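Brivico Lumia sewing scissors, the long model: my review after one winter

I sew curtains and simple dresses at home in Pranddale, and since January I use the Lumia for almost all my cutting. I bought it at El Khatib, the fabric shop, for 19 dollars. Before that I had old kitchen scissors, so please read my opinion with this in mind.

The Lumia cuts cotton and linen very cleanly, and the tip is good for small notches. With thick denim I must go slowly, one layer at a time. The handle is comfortable for my hand, but my thumb became a little red after a full evening.

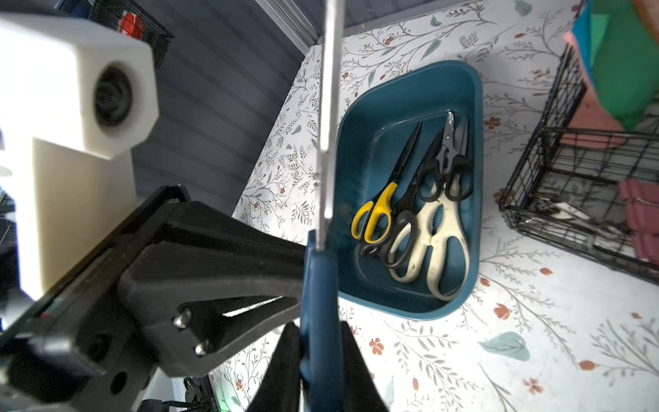

Under my first short note on the shop page, a reader disagreed with me: mine went through denim with no trouble, but I tightened the screw a quarter turn first. I tried the same and it helped – two layers are possible now, three are still too much.

Please keep one pair only for fabric. Paper makes the blades dull, and my family does not always remember it. I tied a ribbon on mine. After cutting fleece I wipe the blades with a dry cloth, and a small drop of oil at the screw is enough for a month.

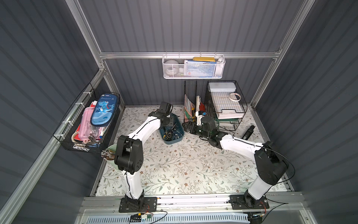
Scissors with black and blue handles in a blue tray.

The box promises 1000 hours of cutting. I cannot check this number, and I would not buy for this reason. The 3 year guarantee is more useful to me, but you must keep the receipt.
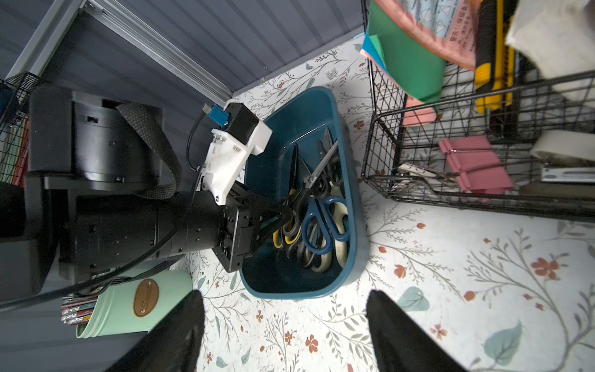 Who should buy it

If you cut fabric every week, I recommend it. For left-handed people I cannot say, the shop had only the right-handed version. I give four stars – the last star is missing because of the denim.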